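A Wednesday at the Trerau Flour Mill Open Day

September 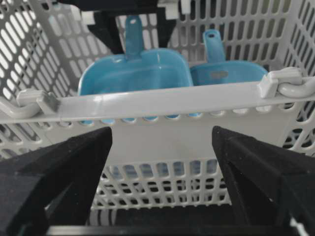 By M. Afridi, home baker and member of the Wunine bread club

Our club went to Trerau by the morning bus, 9 of us, and we arrived a little early. The mill stands at the end of a narrow road, behind a row of old apple trees. It is not a big place, but it is busy, and the smell of grain reaches you already at the gate.

The tour began on the top floor, where the grain comes in. There are 82 steps to climb and I felt all of them. Our guide explained how the wheat is cleaned and then left to rest with a little water before milling. I did not know about this resting. At home I think only about how long the dough must rest, never the grain.

On the second floor the noise was too strong for questions, so we kept them for the tasting room. There we tried four breads from the same recipe, each with a different flour. The rye from Hernurcombe was my favorite – dark, a bit sour, with a hard crust. My friends preferred the spelt.

After lunch you could buy flour by weight and fill your own bag. Blue plastic scoops are good for this work, as you see white flour on them easily and know when they need washing. I have bought two for my kitchen since then. I took home 6 kilos of flour, which was heavy on the way to the bus.

The shop closes at four and accepts only cash. Bring good shoes for the stairs. The next open day is in spring, and I have already put my name on the list.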